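3.2 Collecting the demonstrations

The learning system described in Section 2 needs examples of each task before it can be trained. We collected them on desktop computer repair, which we divided into short tasks: opening and closing small latches, handling memory modules, plugging and unplugging cables, and placing the processor. The last one is the subject of this section, and it gave us the most trouble.

All demonstrations were recorded in the Olatus workshop between spring and November. The arm was moved by an operator through the Gelar controller, a handheld device that sends the position of the hand to the arm. We trained 5 operators. None of them had used the Gelar before, but all had built or repaired computers, and we think this second point mattered more. In the first weeks an operator with good control of the arm but little feeling for the hardware would often push a part when it should be let down by its own weight.

The total number of demonstrations kept for the processor task is 81. A further 16 were recorded and then removed. Most of the removed ones failed in the ordinary way, with the processor dropped or turned wrongly. In a few the recording of one camera started late, and the streams could not be lined up afterwards. We decided early that an example with a correction inside it should be kept. If the operator approached the socket, saw that the angle was bad, went back and tried again, the whole movement stayed in the set. An earlier version of our collection rules, used in the Khattak study, kept only clean trials, and the policy trained from them did not know what to do after a small mistake.

Each demonstration is stored with the joint positions, the opening of the gripper and the camera streams. The wrist view is the one the operators asked for most, and the policy also depends on it in the last part of the movement. The outside view is needed for the approach, when the arm must come down into the case without touching the power supply or the cables. We did not tie the cables away. This makes collection slower - an operator sometimes had to begin again - but a machine that comes in for repair does not have tidy cables either.

Between demonstrations the position of the computer was changed by a few centimeters, and the lighting was left as it was at that hour. We first planned to change the computer model as well, but the time did not allow it. This is a limit of the present set, and the Skostosside group has reported that a change of case can be harder for a policy than a change of position.

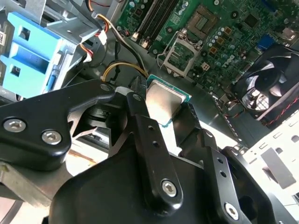
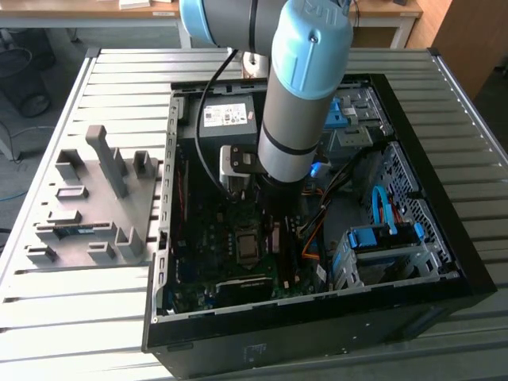 Figure 4. Processor task. First: wrist view, with the processor held in the gripper and the retention lever of the socket open. Second: outside view of the arm reaching into the computer case.

The length of a demonstration was not fixed. Operators were told to stop recording when the gripper had released the part and moved clear of the case. Closing the lever was recorded as a separate task. When both were in one recording, the policy tended to begin the closing movement too early, at times with the processor still in the gripper. After the separation we did not see this again, but we did not test it in a systematic way.

Operators worked in sessions of an hour at most. Longer sessions gave movements that were faster and less careful, and these were hard to find later by looking only at the numbers.

Last updated: November

Comments

benchtop_reader: Did you try to label the trials that contain a correction? I would like to train with and without them and compare.

Author reply: Not yet. The labels are planned for the next version. It must be done by hand, so it is slow.

m.solder: We had the same early closing problem with a battery door. Splitting the task helped us too, but then the start position of the second part became an issue.

quietgripper: How often did you recalibrate the wrist camera? I can't find it in Section 2.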